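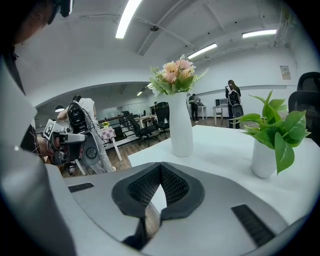 Community > Robots and Automation > Teaching by Hand

Flower arranging with hand-held grippers – how many demos, and how tidy?

2024-07-25
Posted by Anselmo Quispe

Hello all! We've started a hobby group in Drorirdale and for the last few weeks we've been teaching our two-armed robot, Tradus, to tidy a table. First job: pick up one stem, put it in a vase, move the vase to the back. I'm completely hooked, it's the most fun I've had with a machine since my first 3D printer.

We record with a pair of hand-held grippers and then train overnight. So far we have 112 demos, all by me. The robot reaches for the stem beautifully and then goes vague. Sometimes it closes its fingers a little short of the stem, sometimes it hovers over the vase as if it's waiting for permission. On a good evening it manages three or four stems in a row.

So: do I simply need more demos? Should I be slower? And does it matter that I sometimes miss and have another go, or should those be thrown out? I'd also love to know if anyone has mixed hand-held recordings with ones made by remote control. We've got a leader arm set up as well but it's hard work with anything as floppy as a stem.

Gretik

More demos. We had over 500 before ours did anything useful with flowers. Soft things are difficult. Try a wooden block first.

Flanagan

What a lovely task to pick! I wouldn't go back to blocks, you'll learn far more from the stems. 112 is a decent start too, but I'd look at how they were done before you record another evening's worth.

Speed first. Most of us go too fast with the hand-held ones because it feels so natural, and the robot can't keep up with a human wrist. Do the reach at a normal pace, slow right down for the last bit, close, count one in your head, then lift. That little wait made a huge difference to our grasps. On the other hand, don't stop dead over the vase while you think about where the stem should go! If you hover, it learns to hover, and I'd bet that's your second problem.

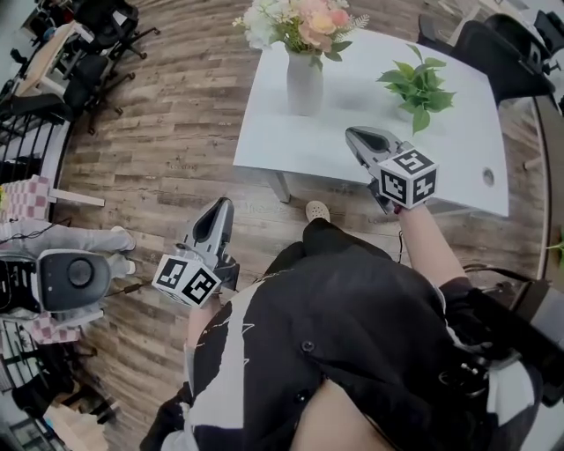 Losing tracking is the other thing I'd check, and it would explain the fingers closing short. If your grippers use printed markers, play back a few demos and see whether the markers stay in view all the way through the grasp. With a marker cube on each gripper you have several faces to work with, but one hand can still pass in front of the other, and so can leaves. Keep your elbows out a bit. Look down at the table the whole time if you've got a head camera. Watch the cable as well, if it runs back along your forearm like the one on the right-hand gripper there – leave enough slack for a full reach over the table, or you'll find yourself doing odd short movements without noticing.

Misses: keep them if you recover smoothly. A miss followed by a calm second go is gold! Bin the ones where you drop the stem and start laughing (I've got plenty).

For mixing, we did 70 hand-held to every 10 by remote control, and used the remote ones just for moving the vase, where the arm's real reach matters. Worked a treat. And get somebody else to record a batch, Anselmo, your robot has only ever met one pair of hands. Do post how the next lot goes!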